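Jytte Arnardóttir has played table tennis since she was five, and she will tell you, warmly and at some length, that a good evening at the club begins at home – with the packing.
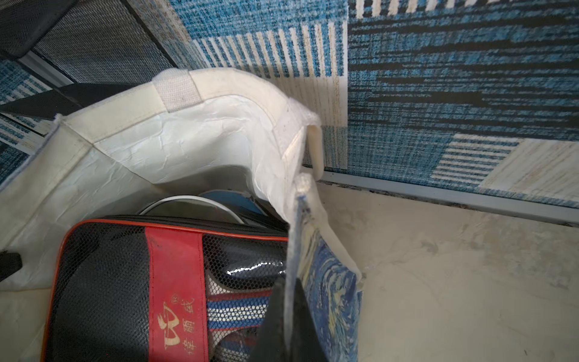 Her rule is that the paddle gets its own case, always, and the case goes into a canvas tote she can grab on the way out. A black mesh one with red piping suits her fine, as the striped handle shows through and she never leaves without it. Towel next, then a snack, and by April, she says, a second shirt.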